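4.2 Collecting the chopstick-and-cup episodes

I'll be upfront that this was the task I expected to throw away. Cups alone are easy for Gilla (our policy, described in Section 3), and so are most stiff, chunky things. But a cup with chopsticks standing in it is a mean little problem, and I wanted it in the Nerkden set because it breaks the habit the policy picks up everywhere else, which is to come straight in and close on the middle of whatever it sees.

We recorded 798 episodes in home kitchens, all with hand-held grippers, one in each hand. No robot arm was involved at this stage. The person doing the task holds the cup with one gripper and works on the chopsticks with the other, and we log both wrist views plus the jaw openings. Figure 3 shows one moment from the left wrist view. I didn't ask people to tidy up or clear the background (I tried that in an early pilot and the policy fell apart the first time it met a patterned tablecloth!), so the views are full of cabinets, pots, bags and whatever else people keep around.
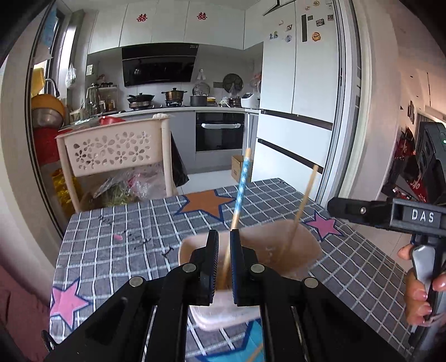
Figure 3. Left wrist view during a chopstick-and-cup episode, with the jaws at the cup and the second gripper at the right.

The instructions were short on purpose. Keep the cup on the table, take one chopstick at a time, and if you drop something just pick it up and carry on. That last part matters more than I first thought. Of the 798 episodes, 39 include a drop, and my first instinct was to cut them all. I left them in after training two versions of Gilla, one with the drops and one without. The version that had seen them would go back for a fallen chopstick, and the other mostly hovered over the cup as if the job were still going fine.

See-through cups deserve a word too. The depth estimates from Laing, the module we use to guess how far away a surface is, get jumpy on frosted or clear plastic, and they get worse when something inside the cup shows through the wall. For a while Gilla kept trying to grab the bottom end of a chopstick right through the side of the cup. We ended up masking depth inside the cup outline and letting the color view do the work there, and the grabbing at the wall stopped in our test runs.

On the robot, I ran 39 trials with each version, using 4 cups that were held out of training. I scored a trial as a success only if every chopstick came out and the cup was still upright at the end. It's a strict rule and I went back and forth on it, but partial credit made the two versions look closer than they felt when I was standing next to the arm. Full scores are in Table 2, next to Clunetti, our baseline trained on single-gripper data. Clunetti never learned to steady the cup, so most of its failures are tip-overs, and I'd read its row with that in mind.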